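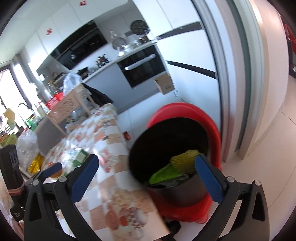
Notes pour l'exposé — la pince à main, de l'atelier à la cuisine
25 janvier 2026
Catégorie : Robotique maison / Ateliers
12 partages · 3 commentaires

Début. Bonjour, me présenter vite. Dire que je parle au nom de trois personnes : Annick Tanguy pour la mécanique, Killian Caron pour l'électronique, moi pour les essais et les tableaux de mesures. Le projet s'appelle Drirell. On y travaille à l'atelier partagé et chez Annick depuis avril.

Le point de départ. On voulait un bras capable de ranger une cuisine. On a commencé par le bras, et c'était une erreur de calendrier : quatre mois sur des réducteurs avant d'avoir saisi le moindre objet. Killian a proposé de tenir la pince à la main, avec une caméra dessus, et de voir ce qu'elle attrape. Le bras est resté sur son étagère.

La pince. Deux doigts noirs, des biellettes en plastique, un patin bleu texturé sur la face intérieure de chaque doigt. Une sangle pour le poignet. Faire passer la version 2 dans la salle à ce moment, et garder la version 3 sur le pupitre. Demander qu'on ne force pas sur la gâchette.

Les patins. S'arrêter ici, on nous pose toujours la question. Les premiers étaient lisses. Sur un pot rond, le doigt glissait dès que l'appui n'était pas perpendiculaire. Annick a refait le moule avec un relief. La texture aide sur le plastique et le métal peint, très peu sur le verre, pas du tout sur le papier gras. Un patin se change en deux minutes s'il est vissé, en une demi-heure s'il est collé. Les nôtres ont d'abord été collés. Ne pas refaire.

Les objets. Présenter la liste :
— pots et bols, y compris un récipient posé dans un autre
— chiffons et tissus pliés
— filets à mailles
— sachets transparents
— petites boîtes en carton

Les filets sont les pires. Une maille s'accroche au bord du patin et tout vient avec. Florian Tanguy a essayé de poncer les arêtes, on gagne un peu. Les chiffons passent bien si on pince un pli, mal si le tissu est à plat au fond d'un pot.

Pourquoi une vraie cuisine. À l'atelier, la table est blanche et l'éclairage ne bouge pas. Chez les gens il y a une nappe à motifs, une fenêtre en plein jour, des meubles blancs qui renvoient la lumière, des sacs partout. Le suivi d'image perdait sa position sur la table blanche, faute de repères. Sur une nappe à carreaux il tient mieux. Par contre, quand on bouge vite, le flou gâche les images. Consigne actuelle : ralentir avant le contact, attendre, serrer.

Les chiffres. 104 prises enregistrées pour la version 3, dont 30 refaites à cause du flou. Dix objets différents. On vise 1 000 prises avant de remonter la pince sur le bras. Ne pas donner de taux de réussite : Josiane Guillot n'a pas fini de relire les séquences et on n'a pas tous noté les échecs de la même façon.

Ce qui a cassé. Une biellette, au niveau du perçage — pièce imprimée dans le mauvais sens. Deux vis desserrées pendant une séance, maintenant au frein-filet. Un connecteur arraché, ma faute, j'avais posé la pince par le câble. Si on me demande le prix : renvoyer à la feuille d'Eugénie Gautier, elle a toutes les factures, y compris la visserie de chez Besson et les deux commandes Vovico.

La suite. Capteur d'effort dans un seul doigt pour commencer. Killian veut les deux, on en discute encore. Remontage sur le bras ensuite, à vitesse réduite, d'abord sur la table de l'atelier.

Questions probables :
Les fichiers sont-ils partagés ? Oui pour les doigts et les moules, pas encore pour la carte, le schéma n'est pas à jour.
Peut-on l'imprimer chez soi ? Oui, sauf les patins, à couler.
Combien pèse-t-elle ? Trop pour une séance de plus d'une heure. Prévoir des pauses.

Récupérer la version 2 avant la pause café. Rendre l'adaptateur vidéo à Florian.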